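Wire colour is not documentation 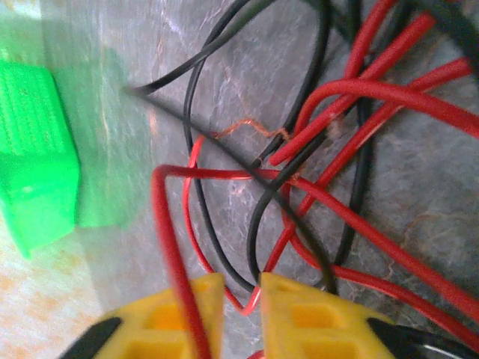 Viola Piras objects that a colour convention, even an informal one, is still better than none, and that most people who open a small appliance or a model railway controller will read red and black correctly without being told. She has put this to me more than once. I accept the second half of the statement. My disagreement is with the first.

The case for relying on colour is that it costs nothing. The wire has to be some colour, so it may as well carry information. In low-voltage direct current work the habit is red for positive and black for negative, and on a circuit with one supply and one load there is little more to say. The trouble begins at the third conductor. A fan with a speed signal needs one. So does a temperature probe, or a lamp with a switched and an unswitched feed. At that point the person doing the work takes whatever is on the bench, and the convention is abandoned in the place where it would have been most useful.

I maintain the wiring for a hobby workshop with shared benches and a good deal of inherited equipment. Last October I went through the cabinet that feeds the bench supplies, the extraction fans and the lighting. It contains 82 terminated conductors. All of them are red or black. Someone had bought two reels and used them to the end, which was economical, and the result is a cabinet in which colour separates the conductors into two heaps and says nothing further. Five of the black ones are not negative. They are switched returns from the fan relays, and they sit at supply voltage whenever the relay is open. A reader who trusted the convention would clip a meter lead to one of these as a reference and get a set of readings that were consistent and wrong.

This is my main objection. Missing information makes a person stop and measure. Information that is usually right does not. The convention is followed often enough to be believed and broken often enough to be unsafe as the sole means of identification, and there is no mark on the wire to show which case applies.

The remedy is old and dull. Each conductor gets a number. The number appears at both ends, on a sleeve or a wrapped label, and again in a table that lives with the equipment. The table gives the number, the two terminals, the function and the normal voltage. Colour may then be whatever it likes. Elie Salameh, who rebuilt our older dust extractor, used one colour throughout and numbered every end, and I have never had to trace a wire in it.

Three arguments are usually raised against numbering.

The first is time. I timed the cabinet job. Printing and fitting the sleeves took less than an afternoon, excluding the time spent finding out what the conductors did. That second figure was much the larger, and it is the cost of not having numbered them when they were installed.

The second is that labels fall off. Paper ones do, and so does ordinary adhesive tape near anything warm. Heat-shrink sleeves printed before fitting do not, in my experience, provided they go on before the terminal is crimped. Kyung-hwa Do prefers clip-on markers, which can be added afterwards, and for existing work I think she is right. They slide, so they should be a tight fit for the insulation.

The third is that the table goes out of date. This is the serious one. A number with a wrong entry against it has the same fault I have complained of in colour. The only defence I know is to keep the table where the change is made. Ours is a laminated sheet inside the cabinet door with blank rows at the bottom and a pen on a string. A copy kept on a computer elsewhere will drift, and I would sooner have one untidy sheet than two tidy ones that disagree.

I should add where I would not bother. A torch or a doorbell needs none of this. My own rule is that any enclosure with more than 30 terminations gets numbers and a table, and anything below that gets numbers only if a conductor departs from the usual colours. The threshold is arbitrary. Lama Hamdan uses a lower one and considers mine lax.

There is a related point about purchasing. A reel of 200 metres is cheaper per metre than several short ones, and small workshops therefore tend to own two colours in quantity. I do not think this needs correcting. Buying a wider range spreads the stock thin, and the sixth colour always runs out halfway through a job. Two reels and a box of numbered sleeves will serve for nearly everything, and the sleeves take up less of the shelf.

The cabinet now has its sheet. Row 83 was added by Shadi Yammine for a new lamp over the far bench, in pencil, with the voltage left blank. I have asked him for it.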